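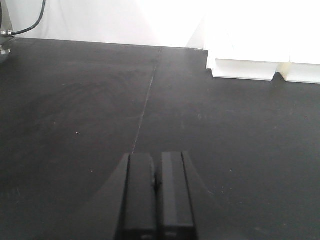

Black two-panel tabletop, dusty. The chore in dispute.

Can a machine wipe down a workbench yet, or am I still the machine?

Posted in May by benchgoblin, Milville
Filed under: Shop Chores, Automation

I have a black bench top made of two panels with a seam between them. Every speck of dust shows up like a star. I wipe it, I turn around, the stars are back. My brother-in-law says there are arms that will do this now and that I'm living in the past. The past is cheap, though. I have $600 and could be talked up to $2,000. All I want is dust off, smudges off, and nothing on the bench knocked onto the floor. Does this exist?

sawdust_and_regret
We tried it at the shop where I work. A Zorkeo arm, a microfiber pad, and 30 minutes for what takes me one with a rag. It was very good at the middle of the table. It was less good at the seam, where it pushed the dust in and moved on, same as my kids do. Smudges it mostly rearranged. Then there's whatever you keep along the back. It either stays so far away that you get a dirty border, or it goes in close and you find out what your stuff weighs.

Your budget gets you an arm, maybe. It doesn't get you the month of evenings teaching it what a rag is.

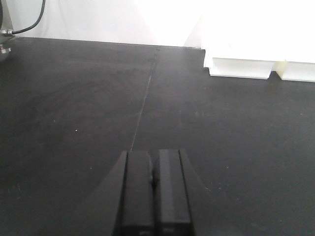 What I'd check before buying anything

Is the top matte black? Glare off a bright wall confused ours worse than dirt did. We hung a sheet over the lamp and it went from missing most specks to catching 70 percent, by my boss's generous math. Also tape the seam if you can stand the look of it. And ask the seller to demo on YOUR table with YOUR dust. Ours got very busy after I asked that.

zacharias_fan_2
just get a lighter table

Related topics
Zokonetti pads: washable or not?
Robot vacuum ate my drill bits
Best rag for matte surfaces
Does compressed air just move the problem

Contact us | © Milville Fix-It Board | Back to top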